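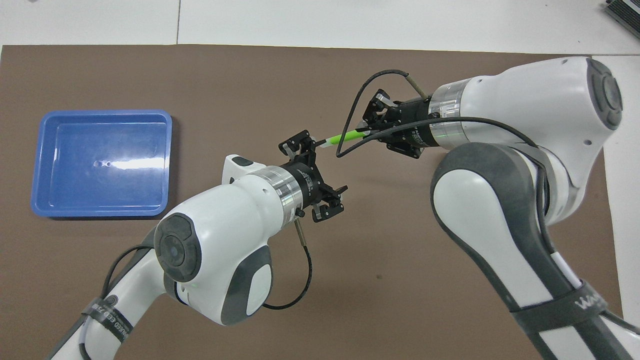 A blue plastic tray with a raised rim, on a brown tabletop mat.

The tray is one of the cheapest things in most homes, and one of the last to be thrown out. It holds keys, mail, seed packets and half-finished jigsaw puzzles. It goes from the kitchen to the garage and comes back with a scratch on it.

Prundano, a housewares shop on Khan Street, carries 12 kinds. Plastic ones sell best, the shop says, and blue outsells every other color. Buyers want rounded corners, which wipe clean with one pass of a cloth, and a rim high enough to stop a rolling pen.

A shiny floor looks good under a lamp but lets small things slide. A matte floor grips better and hides wear, though crumbs are harder to see on it. Some trays have small holes in the bottom. Those are fine for paper clips and a nuisance for anything that spills.

The mat matters as much as the tray. On a bare white table every scuff shows, and a hard tray makes noise each time it is set down. A brown mat solves most of that – and it marks out a work area, so the sorting stays in one place. Flarnetti sells mats by the roll, and Liltari cuts them to size in over 90 colors.

Measure before buying. Leave a hand's width of mat on each side of the tray, more if two people will be working at it. Wash plastic trays in warm water with dish soap and dry them with a soft towel. Scouring pads leave fine lines that hold dirt. Mats should be lifted once a week and the table wiped underneath.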